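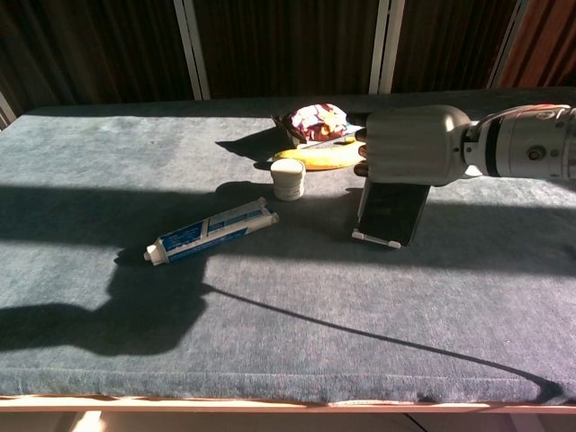 DATASETS / HOUSEHOLD

Data > Text > Household > Brindell

# Brindell: the small print on bathroom packs

14 shares · 6 comments

Hello! Brindell is a set of plain text files holding the wording off the packs people keep in bathroom cabinets, washbags and that one kitchen drawer. Tubes, tubs, bottles, sachets, cartons. I typed it all in by hand from the packs themselves, every line of it, and I'm still fond of it, which surprises me a bit.

There are 3230 lines of text from 273 packs. A "line" means one separate bit of wording, so "Keep out of the reach and sight of children" is a line even if the pack squeezes it over two rows. If you want the text as it's physically broken up on the pack, I'm afraid I didn't keep that, and I do regret it (see Things I'd do differently).

## Why I made it

I was trying to write clearer labels for a home-made hand balm and I wanted to see how everyone else words things. How do people say "don't get this in your eyes"? Is it "avoid contact with eyes", "avoid contact with the eyes", or the rather stern "do not allow to enter eyes"? I went looking for a list and found lots of lists of ingredients, plenty of recipes for balm, and hardly anything on the ordinary instructions in between. So I started copying them out.

The balm never got beyond four jars, by the way. The labels were lovely.

## What's in the folder

- packs.tsv — one row per pack
- lines.tsv — one row per line of text
- symbols.tsv — one row per little picture or mark, described in words
- changes.txt — what I altered and when I remembered to write it down

All tab-separated, all UTF-8. I went with tabs because labels are stuffed with commas and I got tired of quote marks. Empty cells are properly empty, no "n/a" or "none" or dashes.

### packs.tsv

pack_id is just a number. It goes up in the order I picked things up, so don't read anything into it.

kind is one of tube, tub, bottle, sachet, carton, other. I dithered over small upright pots with a ridged lid, and in the end they're tubs if you put your fingers in and bottles if you tip things out. Roll-ons are in other. So is a shoehorn-shaped thing of foot powder that I still can't explain.

use is my own guess at what it's for: teeth, skin, hair, wound care, tablets, eyes, feet, other. It's a guess made from the wording only. I have no medical training at all and I'd be horrified if anyone used this column to decide what to put on a rash.

outer says yes if the pack came with an outer carton and I typed that up too. Cartons get their own pack_id, and the partner column ties the two together. Nearly all the really good wording is on cartons.

### lines.tsv

line_id, pack_id, then text, which is the wording exactly as printed, mistakes and all. If a pack says "Replace cap affter use" then so does the file. I've put a y in the sic column for those so you know it wasn't me. (Some of the others will have been me. Sorry!)

place is front, back, side, base, crimp or lid. Crimp is the flat squashed end of a tube, where you often get the batch number and date stamped in. I left the batch numbers out but kept the words next to them, so you'll see plenty of lonely "EXP" and "LOT" in there.

job is what the line is doing, and this is the column I spent my evenings on:

- name — what it's called
- claim — what it says it'll do for you
- how — how to use it
- warn — what not to do
- store — where to keep it
- stuff — ingredients
- who — maker's address and so on
- chat — everything friendly that doesn't fit above

chat was an afterthought and it has turned into my favourite. It's all the "Hello, I'm your new morning routine" sort of thing. Shampoo is the worst for it. Ointments barely chat at all.

Some lines do two jobs. "Store below 25°C and never refrigerate" is plainly store, but you could argue for warn. I went with whichever came first in the sentence and tried not to lose sleep.

### symbols.tsv

The open jar with a number in it, the folded leaflet, the arrows, the hourglass. I've described each one in everyday words, "open jar, 12M inside", that sort of thing. I know there are proper names for them. I used the words I'd use to somebody standing next to me, and kept them the same all the way through, so you can at least search.

## Where the packs came from

Three places. My own cupboards, friends' cupboards (with permission, and with a certain amount of tidying up beforehand, I suspect), and a box of shop leftovers from Cabello, the chemist's that used to be at the bottom of our hill. They were clearing out old display stock in September and let me borrow the lot. The source column says home, friend or shop.

So it's lopsided. It's what a few households in one small town happen to buy. There's far too much toothpaste and sun cream, next to no make-up, and only one thing for babies. All of it's in English, although where a pack had a second language I noted which in the also column and didn't type it. Please don't use Brindell to say what "British packaging" does in general, because it can't tell you that.

Nothing in here says who owned which pack. I thought about that quite carefully, as you can learn a lot about a person from a cupboard. Friends' packs are all mixed together, pharmacy stickers with names on were skipped completely, and anything prescription-only was left on the shelf.

## How I typed it

With the pack in one hand, mostly. A sunny table is best for the silver-on-white stuff, and for embossed lettering you want the light coming in low from one side so the letters throw a little shadow. For truly tiny print I used a magnifying glass and a cup of tea. If I couldn't read a word I put [?] in its place, one for each word, and never guessed.

Capitals are kept. Full stops are kept where they're printed and not added where they aren't. Line-end hyphens are joined back up. Trademark signs are dropped — I couldn't face them.

Afterwards I ran everything through Filtik, a little script I wrote for finding near-twins. It pulls out pairs of lines that differ by only a letter or two so you can go back and check which is a real difference and which is a slip of the finger. It caught loads. It also got very excited about "rinse" and "rinses" and had to be spoken to. Filtik isn't in this folder because it's held together with string, but ask nicely and I'll tidy it.

## If you've used Zodier

Zodier was the earlier spreadsheet version, the one with the coloured cells. Please stop using it! The colours meant something to me once and I've forgotten what. Everything that was any good in there has been moved over and checked, but the pack numbers are different, so you can't simply line them up.

## Things to try

Sort by job, then by text, and read all the warn lines in one go. It's oddly soothing. The how lines are good for anybody teaching English, with all those short commands (squeeze, rub, rinse, repeat), and I gather they've been used for a spelling game. Someone asked if they could make a poem out of the store lines. Yes, of course, and please send it to me.

It's too small for training anything serious on, I'd have thought. Fine for testing whether your search box copes with odd capitals and per cent signs.

## Things I'd do differently

Keep the line breaks. Weigh up type size somehow, even if only small, smaller and ridiculous. Write down the year on the pack, as wording clearly shifts over time and I've thrown that away by being fussy about dates. And I'd wash my hands more between packs. There's a patch in the middle of lines.tsv where the typing goes downhill, and I know for a fact it was the menthol rub.

## Using it and fixing it

The typing-up and the columns are mine and you can do what you like with those, just mention Brindell if you share it on. The wording on the packs belongs to whoever wrote it, so be sensible about brand names and long stretches of claim text.

If you spot a mistake, send me the line_id and what you think it should say. If you've got the same pack at home, even better, have a look and tell me what's printed on yours. I do the fixes in batches and note them in changes.txt.

Last updated 2021-10-18. Next on the list is the pile of travel-size sachets on my windowsill, and then possibly shoe polish, if I can persuade myself it belongs in a bathroom.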